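Progress report to the Shearer Trust
Project: The Tornudley portrait, conservation and display
Submitted 4 June 2022 by Rosângela Lacerda, project lead

You asked last time for fewer adjectives and more news. I've tried.

Where we are

The cleaning of the Tornudley portrait is finished on the face, the hands and the upper half of the dress. It isn't finished on the background, which has fought us every inch of the way. When we wrote the application we described the background as "dark brown, probably uniform." It's a green curtain, a fairly loud one, and it had been sitting under old varnish and at least one layer of somebody's good intentions. We now have a lady in gray satin in front of drapery the color of a billiard table. Opinion in the building is divided. I like it.

The overpaint on the left shoulder came off in January. As the X-ray had suggested, the original neckline is a good deal lower than the one visitors have been looking at all these years. A former owner evidently had the lady made decent, and whoever did the job had a limited interest in how lace works. We photographed the added lace before removal, at every stage, so that future scholars may see for themselves how bad it was.

Attribution

I know the trustees are hoping for a big name. We still don't have one. The Sturier workshop remains the best candidate, on the strength of the ground layer and the way the pearls are done, which is with one fat dot of white and a great deal of confidence. Two outside readers have seen the file. One says Sturier's own hand for the head and an assistant for everything below the chin. The other says an assistant throughout, on a good day. I've asked both to put it in writing and have so far received one letter and one very warm holiday card.

The label will say "Workshop of Sturier" until someone gives us a reason to change it. Please could the trust's newsletter stop saying "newly discovered masterpiece." We've had calls.
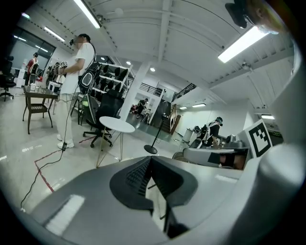

The frame has been a separate education. It was budgeted as a light cleaning and a few touches of gilding. Once it was off the wall, the lower rail turned out to have been eaten by woodworm with real dedication, and then filled with plaster and painted gold. We've treated it, consolidated what was left and carved one new section of leaf ornament. The frame took 16 weeks instead of the six we promised, and I'd like it noted that the six was my number and that I was warned at the time.

Money

We've spent 80 percent of the grant. Most of the overrun on the frame was absorbed by not buying the display case lighting we originally priced, which was handsome and absurd. The Stonduneo gallery has lent us track lights that do the job and only buzz a little. The remaining funds cover the background, the final varnish, the new backing board and the printed guide. I'm not asking for more. I'm mentioning that there's no cushion, so that if I do ask later it won't come as a shock.

Visitors and the public program

We opened the studio for viewing afternoons, with 91 people signed up across the series. The most common question was whether we use spit. We do, for some surface dirt, and it works very well. The second most common question was how much she's worth, and for that one we pointed at the insurance paperwork and looked vague.

The school sessions went better than I expected. One group was asked to guess why the dress had been altered and came up with "her mom saw it," which I have since repeated to both outside readers as a serious hypothesis.

What comes next

Background cleaning continues from the top right corner down. There's a passage near the chair back that may be a signature and may be a crack with ambitions, so we're leaving it until the new microscope lens arrives. After that comes retouching, kept to the losses only, then varnish.

The guide text is in draft. I'll send it to you before it goes to the printer, and I'd be grateful for comments on the facts. The jokes have already been cut once.

Rosângela Lacerda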